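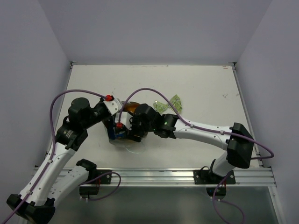

Two robot arms at work over a white tabletop.

Mervyn Blackburn likes to say he has never owned a second suit. The line has appeared in every profile written of him since he sold Tulgate, the parcel-sorting business he started above a tire shop, and it has done wonders for him. Reporters love a rich man who dresses badly. Few have asked how many houses the suit hangs in.

By my count there are 14, if you include the ranch held by Motau, the family company, and the lake place that is in his sister-in-law's name. When I put this to him over lunch he said he thought of them as "mostly storage." He let me pay for the soup.

The frugal tycoon is an old role and Blackburn plays it well. He drives himself. He cuts coupons, or at any rate he had one on the table when I arrived. The story goes that he began with $2000 and a borrowed van, and he tells it with real charm. Court papers from his divorce tell it differently: his father-in-law's loan was up to $700,000, and it was never paid back in full. "That was family," he said. "It doesn't count as money."

Thịnh Mai has a different view of what counts. He was Blackburn's partner for 17 years and left with a payout neither man will discuss. These days he runs Trịnh, a small restaurant named for his mother's side, and he answers questions with his back to you while he works. Did he feel cheated? "I felt tired," he said. Was Blackburn really that cheap? "With other people, sure."

Then there is the giving. Blackburn announced in December that most of his fortune would go to Kukine, a charity whose website lists a mission, a mailing address and three board members, two of them named Blackburn. I asked what it had paid for so far. He said they were still at the listening stage. A spokeswoman later sent me a brochure, with a lot of sunrise in it and no accounts.

He may mean every word. Plenty of people around him believe he does, although most of them are on the payroll. I asked to see the books and was told someone would call. I have left my number twice.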